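Flornora fit-out, progress report to Neltell, September

The workshop room is in use. The floor went down in the second week and has the grey marble look everyone voted for, glossy enough that we now see every footprint we make. The slatted white ceiling is finished, curve and all, after 3 attempts at getting the curve to agree with the drawings. The drawings lost.

Spending to date is $742 over the fittings line, nearly all of it panels. Duten sent the first batch in the wrong white. We had not known there was a wrong white -- we do now, and have a sample card to prove it. The $200 credit they offered has been accepted without much grace on our side.

Lighting is fluorescent tubes, as budgeted. They are bright and nobody has called them flattering.

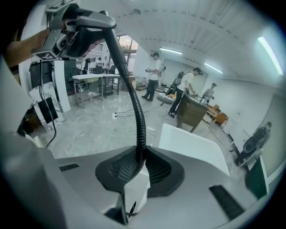
Still to do: storage at the Văduva end, a second noticeboard, and somewhere for people to put their bags. We would like to move $3,000 from the furniture line to cover shelving, and can send quotes before the next instalment is due. The chairs can wait. Most people seem to work standing up anyway.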